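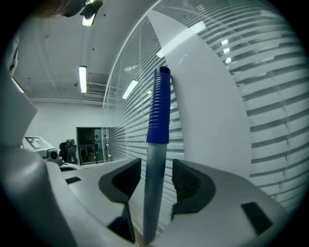
Page 4 of 14

Office floors and fittings > Hard floors > Streaks on sealed vinyl after Friday clean

e_dafis wrote:
We look after a small office with sealed vinyl throughout. After the Friday clean there are dull streaks along the main walkway, visible in low light. Product is Flotwood neutral, diluted as on the label. Water is hard. Would a second rinse cure it, or is the sealer worn?

V. Rebane wrote:
Residue, most likely. Neutral cleaners leave a film when the dose is too strong. Halve the dose for two cleans and compare a test patch against the rest before you touch the sealer.
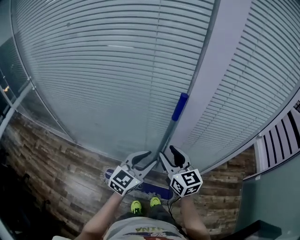 If the patch dries clear, carry on at the lower dose. If it stays dull, strip one square metre and reseal it.

ayuba_a wrote:
Disagree with halving. Below the label rate you are moving soil about. Change the water more often instead. I change it every 4 rooms and have no streaks with the same product.

V. Rebane wrote:
Every 4 rooms is fine for cellular offices. A walkway picks up far more grit. And label rates assume soft water.

ayuba_a wrote:
The Flotwood label gives a separate rate for hard water. Read the back panel.

e_dafis wrote:
Back panel checked. There is a hard water rate and we were not using it. Our head has also been through the wash a good many times. Could that matter?

Rodrigo A wrote:
Yes. Worn fringe holds less water and releases it unevenly. Check the pole fixing too, as a loose joint gives uneven pressure across the head.

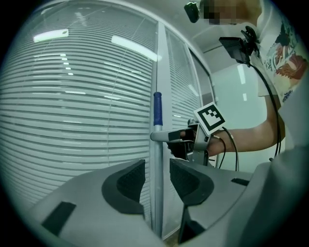 Pole with blue grip, beside the door handle.

ayuba_a wrote:
Pressure makes little difference with a wet mop. Flat microfibre, yes.

Rodrigo A wrote:
It made a difference on our Rallemach site. Streaks were on one side only until the joint was tightened.

e_dafis wrote:
Ours are on both sides. Will try the hard water rate first and a new head in September.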